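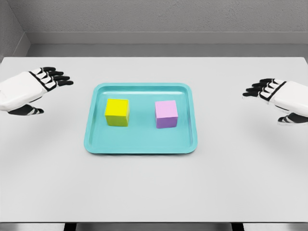 Four in the morning, Treloar shed, kettle not even boiled yet, and Rawiri Costigan had the sim up on the big screen again. White table. Teal tray. Two cubes, yellow one and a pink one.

"Which is the pump seal?" said Mags.

"Neither. It's cubes for now."

"Forty years of kitting and it's cubes."

"It's got to learn trays before it learns seals."

She hung her coat on the hook with her name over it. The tape had gone brown. Half the hooks had no coats any more, the names still up though. Deb. Little Tran. Kosta, who went over to Stallarport for the ferry job and sent a photo of his lunch every single day for a month, then stopped.

Kitting at Treloar went like this. Tray comes down. You read the card. Seal, spring, two washers, whatever the card says, in the tray, tray goes on. 749 trays was the best shift anybody ever did and it was Mags who did it, July, the year the roof leaked. It was still written on the whiteboard in the corner. No one had wanted to be the one to wipe it.

The Titarano people wanted 2,000 a day. Out of one bench, with a Vema unit on it, and one person standing by.

"One person," Mags had said at the meeting.

"Per shift," said the man from Titarano, like that was a present.

So now Rawiri was down here before everyone, running the thing in the computer, because the real one was still in a crate by the roller door. He used to be on the bench next to hers. Slow hands, bad at washers, good company. Then he did the course at night and came back with a lanyard. She hadn't decided how she felt about the lanyard.

"Sit down a sec," he said. "I need you to look at something."

"I've got trays."

"Mags. Please."

She sat. Put her glasses on. The two hands hung there over the table, one each side, fingers out, black tips. Like someone waiting to play the piano and not sure of the tune.

"It keeps mucking up the pick," he said. "I run it and it goes for the near one, fine, then it comes back for the other and knocks the tray. Every time. I've changed the speed. I've changed the grip. I had 40 goes at it yesterday and it knocked the tray in all of them."

"What's the other hand doing?"

"Which?"

"When the one hand's picking. What's the other one doing?"

He looked. "Nothing. Waiting its turn."

"Well, there you go."

He didn't get it. She could see him not getting it, same face he used to make at the washers. She reached past him, shoved the keyboard out of the road, and put his sandwich box down in its place. Put two sugar packets in it.

"Hold the bloody tray," she said, and put her left hand on the rim, and took a packet out with her right. The box didn't shift. "You never let go of the tray. You dont even think about it. One hand's home and the other hand goes to the shops."

Rawiri stared at the sandwich box.

"Do it again?"

She did it again. He had his phone out, then put it away, then started typing with two fingers. Fast. Muttering. She got up and made the tea because somebody had to. Milk was off. Black then.

When she got back he'd stopped typing.

"They'll want to know where it came from," he said. "The holding thing. There's a box on the form, method source."

"Put Treloar."

"I was going to put you."

Mags drank some tea. Too hot. Outside the first truck was backing in, beeping, and the lights down the far end were coming on one row at a time the way they did. The crate was just sitting there with its straps on. It was smaller than she'd thought it would be, she'd been meaning to say that to someone all week.

"Does it pay anything, the box?"

"No."

"And who's the one person? Per shift."

He didn't answer straight off. Fiddled with the lanyard. "They asked me who I'd want. For mornings."

"And?"

"And I haven't sent it yet. I didn't want to put your name down without asking. It's not kitting, Mags. It's standing there. Watching it, mostly. Clearing it when it jams."

"What about Shireen? What about the new girl?"

"Dispatch, they said. Maybe dispatch."

"Maybe."

"That's what they said, maybe."

She looked at the whiteboard. Then at her hands, one of them still flat on the desk next to the sandwich box, holding the rim. She took it off.

"Run it," she said.

"Now?"

"I've got ten minutes before trays. Run the thing. I want to see if it listens."

He pulled the keyboard back over and hit the key.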